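4. How people kept talking during the shutdown
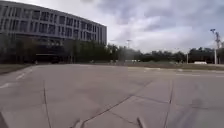

Figure 3. Office building with trees along its base.

I should say up front that I came to this part of the project a bit sideways. Marichka Levchenko and I had planned to write about strike notices, and then the network went down in the middle of our February fieldwork in Kiani, and suddenly everyone we met wanted to talk about that instead (so did we!). We threw out half of our question sheet and started over.

We ended up with around 300 interviews, mostly with market traders, nurses and bus drivers. I asked each person how they'd heard about the curfew. I expected radio to come out on top, and it did in Kiani itself, but out in Peltent people told me they got the news from drivers on the Zokar road, who carried handwritten notes from one stop to the next. One nurse still had hers folded up in her purse, and she let me copy it out.

What surprised me most was how fast the rumors got sorted. People in Peltent would wait for a second driver before they believed anything, and a few had a third rule of their own, which was to ignore whatever came in after dark. Ismael Fagundes found much the same habit in his earlier work on Maler, though his shutdown was shorter and the phones stayed on the whole time, so I wouldn't push the comparison too far.

The labor leaders we spoke to were more guarded, and I don't blame them. Two asked us not to take notes at all. I've left their accounts out of the tables, but they shaped how I read everything else, especially the answers on arrests, which I get to in the next section.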